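Home - Forums - Yard & Garden - Vegetables & Vines - New Posts
3 min read

Growing loofah in a short season, worth it or no?

mudroom_kate
Third year trying. First two years got vines all over the Buvgate trellis, tons of yellow flowers, four sad green gourds that froze in October. Packet from Strachan says 200 days to a dry gourd. We don't get 200 days here, not even close. Anybody up north pull this off?

zone5ish
Start inside, way earlier than you think. I'm talking March, on a heat mat. Soak the seed overnight. Mine went out as big plants and I got nine good ones last year.

pelletstove
Disagree on big plants. They hate having the roots messed with. Mine sat there and sulked for three weeks, the direct sown ones caught right up. Soil temp is what matters. I wait for 75 and not a degree under.

zone5ish
Direct sown in zone 5 and you got dry gourds? Or green ones.

pelletstove
Green ones. Peeled them green, came out fine. A little soft.

mudroom_kate
See thats the part I wonder about. Is a green peeled one any good for scrubbing or does it just fall apart on you

tworowsover
Depends how far along. If it feels light for its size and the skin is starting to give, go for it. If its heavy just eat it, the little ones are like zucchini. I leave mine on the vine till the skin turns brown and the seeds rattle. Then crack the skin, shake out the seeds, rinse till the water runs clear and dry it in the sun. Color comes out uneven, pale with some tan in it, doesnt bother me any. Some people bleach, I don't.

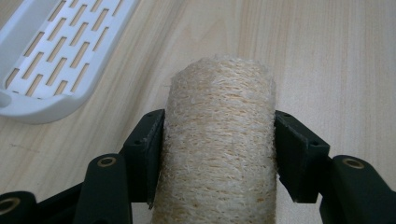
gourdnight says a short soak in weak bleach is no big deal and gets rid of the brown spots, and that anyone selling at a market pretty much has to, buyers want them white.

tworowsover
Well I don't sell them. And bleach made mine brittle. Two cracked the first week.

gourdnight
Too strong or too long then. Capful in a bucket, pull them when they lighten up, rinse rinse rinse.

pelletstove
Peroxide. Less stink.

zone5ish
Back to the question - pinch off the late flowers!! Anything that opens after mid August is wasted up here. Five or six gourds per vine and stop.

mudroom_kate
OK so heat mat, pinch, and pull before frost even if theyre green. Trying Iltetti seed this time, supposed to be quicker. Will report back

Related threads
- Terisbridge seed swap, who's going?
- Powdery mildew on cucumbers AGAIN
- Cattle panel arch vs. wood trellis
- When do you pull your tomatoes?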